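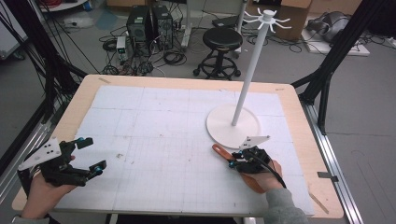
3.2 The Palto Hand Tools

We built both Palto grippers in the shared workshop at Onau, working evenings through December, and we are still delighted by how well a pair of hand tools can stand in for a pair of robot arms. The person collecting data holds one in each hand and does the task at a table. Each tool has two fingers that open and close through a simple linkage, and a camera that looks out between them. The arms are never needed during recording, so other members could use them while we worked!

The first version, which we called Irkik, had bare fingers. It did fine on boxes and blocks and badly on anything narrow and rounded. A spoon handle would start upright and then swing around the contact line as soon as the wrist turned. We tried thicker pads and a stiffer spring. The spring helped the hold but tired the hand, and our longest sessions shrank to 27 minutes before the operator wanted a break. 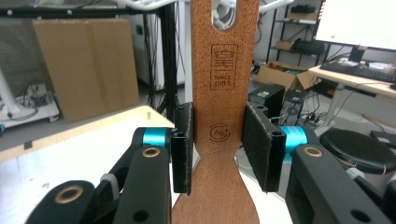 What finally worked was giving the pads a wider face and a rougher surface, while leaving the linkage as it was. The change took one afternoon, and the difference in the next session was a real thrill. Handles stayed put through a full turn of the wrist, and the operator could squeeze less. We kept the old spring and threw out the stiff one.

The pad shape also matters to the camera. Our Kurian policy sees the world only through these views, so the part of an object that guides the next motion has to stay visible above the fingers. For hanging tasks that part is the hole. We therefore ask operators to take a utensil low on the handle, with the hole well clear of the pads. Figure 4 shows such a grasp. With this one rule in place we recorded 1028 episodes, and we set aside 400 of them for testing before any training began.

Figure 4. View from the hand-held gripper during a low grasp on a wooden utensil. The hanging hole near the tip and both printed marks on the handle remain in view above the waist of the handle.

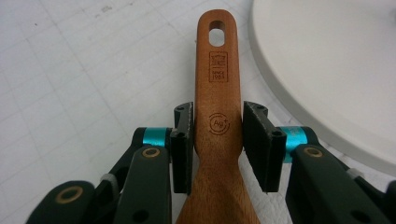
3.3 Keeping the Two Tools in Step

Each tool writes its own log, and the two clocks drift apart over a long session. We start every recording by tapping the fingertips together twice. The taps show up sharply in both finger-width signals, and a short script lines up the logs from there. It is a wonderfully cheap trick and needs no extra wiring. Recordings in which the script could not find both taps were dropped.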